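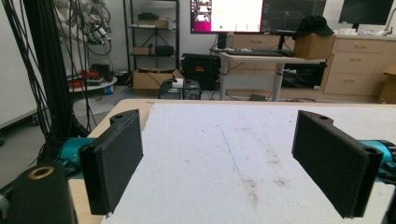

The choir at Sesstead has no auditions, no uniforms and, on most nights, no free chairs. Its director started it in August with a borrowed keyboard and a stack of photocopied rounds. She had hoped for a dozen singers. These days 80 people turn up every Friday, and she still sounds amazed when she talks about it.

"I put up one poster at the library and one at the bakery," she says. "The first night I set out chairs in a little half circle, very cozy, and then the door just kept opening! People were sitting on the radiator."

She grew up in Clillell, where her grandmother played the organ and everyone in the family was handed a harmony part sooner or later. Hers was alto. "I was five or six, and I thought the alto line was the tune. I was furious when I heard the real one."

Most of her singers don't read music, so she teaches by ear, one phrase at a time, starting with the basses. She sings it, they sing it back, and she moves on before anyone has time to get nervous. A simple song in 4 parts takes about half an hour that way.

"Then you put the parts together and there's this moment - I still get goosebumps - when they hear the chord they're making. Somebody always laughs out loud."

The songs come from all over. She keeps lullabies and work songs in the same binder as old radio hits, and lately she has been arranging a set of river songs for the spring concert at the Nellen, a hall she has loved since she was a student.

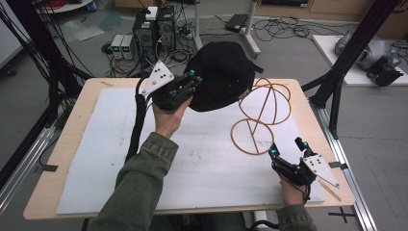 "It has a wooden ceiling and it's so kind to voices," she says. "You can sing very softly in there and the back row gets every word. I want us to try one piece with no keyboard at all, and I haven't told the tenors yet."

Her advice for anyone who was told as a kid to just mouth the words? "Come and stand next to someone loud. Give it three weeks. By then you'll be the loud one, and I'll be asking you to watch my hands."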